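Inicio | Artículos | Oficios y trabajo | Técnica | Índice alfabético

Automatización del fregado de vajilla en cocinas colectivas

Categoría: Oficios y trabajo > Hostelería y limpieza

Compartido 22 veces · 2 comentarios

La automatización del fregado de vajilla es el traspaso a máquinas de las tareas de lavado que en comedores, hoteles y talleres se han hecho a mano. Comprende dos ramas de antigüedad muy distinta: el lavavajillas industrial, extendido desde hace décadas, y el fregado con brazos robóticos, que manejan la esponja y el plato de un modo parecido al de una persona.

El lavavajillas no eliminó el puesto de fregador. Alguien debe retirar los restos, tratar a mano lo que está pegado, cargar las cestas y revisar la salida. El prelavado es la parte más pesada del turno y la que más ha tardado en mecanizarse, porque exige apretar un material blando sobre una superficie curva y corregir la fuerza a cada pasada.
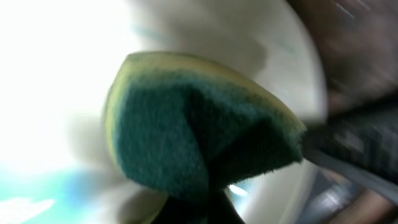

La presión es el ajuste más delicado. Una pinza que cierra poco deja escapar la esponja en cuanto entra el jabón — si cierra demasiado, la deforma y limpia solo con un borde. Los operarios que pasan de fregar a supervisar suelen aprender primero este ajuste, junto con el cambio de estropajos y la limpieza de los dedos de la pinza.

Métodos de trabajo

En la disposición más común se emplean dos brazos, uno para la esponja y otro para la pieza. El sistema Botach, de la firma Gallora, trabaja así sobre una mesa o junto a una pila, y fue instalado en mayo en el comedor colectivo Miranda. El personal le enseña los movimientos guiando los brazos con las manos, y el aparato los repite después con variaciones. Las pruebas se hacen con platos manchados de azul, color que permite distinguir a simple vista las zonas sin limpiar.
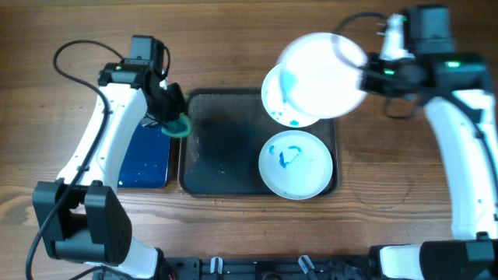 Según una fregadora de Miranda, lo que más cambió fue el ritmo: antes terminaba el turno con las muñecas hinchadas, y ahora termina con la cabeza cansada de vigilar, cosa que no sabe si prefiere. Añadía que el aparato no tiene prisa a la hora de los postres y que ella sí.

Efectos sobre el puesto

El cambio más citado es el paso del esfuerzo físico a la atención. Disminuye el contacto continuo con detergentes y agua caliente, causa habitual de dermatitis en el oficio, pero aumentan las tareas de vigilancia, que muchas plantillas consideran monótonas. En Miranda, la línea automatizada requiere 2 personas por turno, las mismas que antes, con un reparto distinto: una atiende los brazos y la otra clasifica y seca.

La clasificación profesional es motivo de discusión. Quien enseña movimientos a la máquina aporta un saber del oficio que rara vez figura en su contrato, y algunas plantillas han pedido un complemento por ello. También se discute quién responde de una pieza rota o mal lavada cuando el operario tenía a su cargo varias tareas a la vez.

Los guantes siguen siendo obligatorios al manipular los estropajos. Gallora recomienda los de la marca Skinance, aunque cada centro elige los suyos.
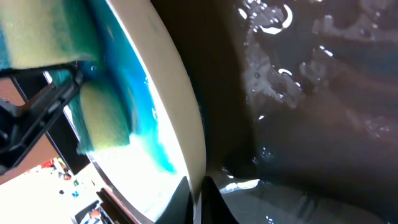 Limitaciones

El agua y la espuma dificultan la visión de las cámaras, y los brillos sobre superficies mojadas pueden confundirse con suciedad. Las piezas hondas obligan a girar la muñeca del brazo en ángulos incómodos, por lo que muchas cocinas reservan cuencos y ollas al lavado manual. La velocidad sigue por debajo de la de un fregador con experiencia.

Véase también: lavavajillas industrial; ergonomía en hostelería; robot colaborativo.

Última revisión: 22 de septiembre de 2026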